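Section 5: Trying Out Your Two Grippers Side by Side

By now your hand-held gripper is assembled, its camera is talking to the recorder, and the mounted gripper is bolted to its stand. Before you go any further with your Lurerero kit, we would really like you to spend a morning just handling things with both of them. It sounds like play, and it partly is, but you will learn more about jaw width and finger softness in that time than from all of our tables put together (and we worked hard on those tables!).

What you will need

A table you can walk up to from the front, a plain backdrop if you have one, and a handful of household objects of different shapes and stiffness. Something tall, something soft and something with a small part to press or turn will do nicely.

5.1 Setting the table

1. Clear the table and wipe it down. Crumbs get into the finger pads sooner than you would think.

2. Hang your backdrop behind the table. Dark cloth is fine, and so are wrinkles. Decorate it if you like.

3. Put the mounted gripper to one side, with its jaws pointing in toward the middle of the table.

4. Place your objects toward the back, leaving enough space between them for the open fingers to come down on either side.

5. Pick up the hand-held gripper and look at the live view. Both fingers should show low in the picture, one on each side, and the square marker on top of each finger should be in plain sight. 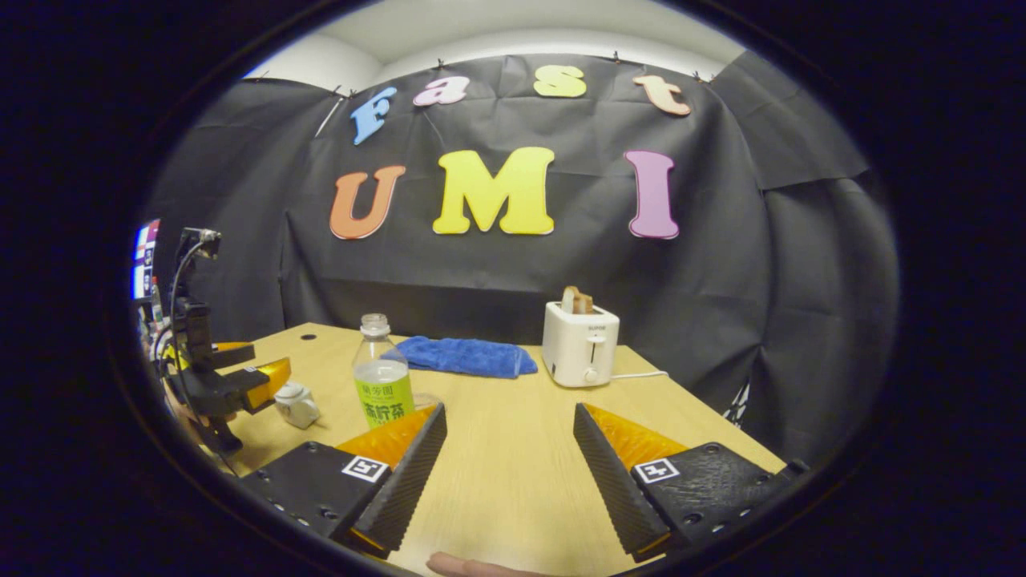 Figure 7. Live view from the hand-held gripper, fingers open, with the mounted gripper at left.

Note: The wide lens bends everything toward the edges, table included. This is normal, and you don't need to correct it for the exercises in this section.

Caution: Keep your own fingers behind the jaws whenever you squeeze the trigger. The pads are soft but the ridged edges are not, and they do pinch.

5.2 The bottle

6. Open the hand-held gripper all the way and come at the bottle from the front, level with its middle. Close slowly until the pads touch, then a little more. Lift it just clear of the table, hold it for a slow count of five, and set it back down.

7. Now do the same with the mounted gripper, moving it from the control screen. Leave the speed at 26, the setting it ships with, until you have a feel for it. Write down which gripper let the bottle tilt.

Note: Make sure the cap is screwed on tight. We have all learned this one.

5.3 The towel

8. Pinch one folded edge of the towel and draw it toward you. If the pads skate over the cloth, tip the fingers down a bit steeper and try again. Soft things reward patience, so please don't reach for the force setting first.

5.4 The toaster

Caution: Unplug the toaster at the wall before you begin and let it cool fully. Run the cord away from where your wrist will travel.

9. With bread standing in the slot, take hold of the crust from above and lift straight up. Toast cracks easily and tells you right away when you are squeezing too hard.

10. Press the lever with the fingers closed, then try turning the knob with them nearly closed. The knob is the hardest job in this section, and plenty of people need several tries.

5.5 Comparing your notes

Repeat each exercise five times with each gripper before you decide which one you prefer. Rukhsana Hashmi, who wrote the original Clelwood version of this guide, liked to swap the pads between rounds as well, and if you have the spare Didenko set it is well worth doing. Label the recordings as you go. Going back to sort them out afterward is a miserable job.

If a marker drops out of view during a grasp, see Section 6, Cleaning and Replacing Markers.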